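Teaching an arm to tidy up

The robotics club at Darnstead meets in a long room with a wooden floor and too many cables. It began as a homework group for engineering students and now has a project of its own, called Drarnis, which aims to get a robot arm to clear a desk.

Mayu Chiba, a second-year student who leads the project, chose desks after looking at her own. "Everything on it has a lead attached," she says. "A cup is easy. A thing with a cable on it moves the cable too, and then the cable moves something else."

The club drew up a list of 80 household and hobby objects for the arm to handle. Members steer it by hand through each task, and the recordings are used to train the software. The target is 2,000 recordings by the end of August. Chiba expects to throw out a fair number of them.
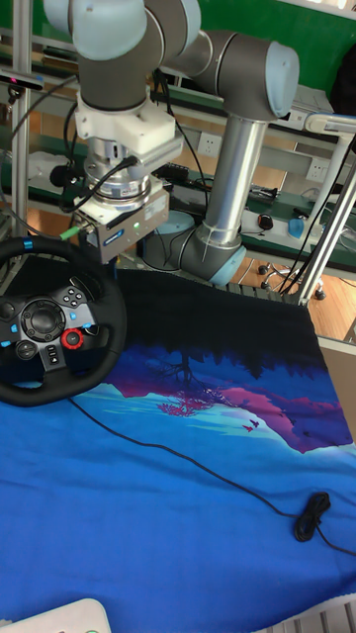 Page last changed: August

A racing wheel is among the harder items. The rim is thick, the hub is crowded with buttons and the cable has to end up somewhere sensible. Patterned cloths are spread over the table so that the software does not come to depend on one plain background. Mountains with pink birds are a club favourite.

New members spend their first evenings learning to stop the arm before they learn to move it. After that they work in pairs, one steering and one watching the cable, and swap when the first gets tired.

Drarnis will be entered for the Kikuchi student prize, where teams are given a desk they have not seen before and left to get on with it. A team from Siremura won last time. Chiba has watched the film of their run more than once and has started practising with headphones.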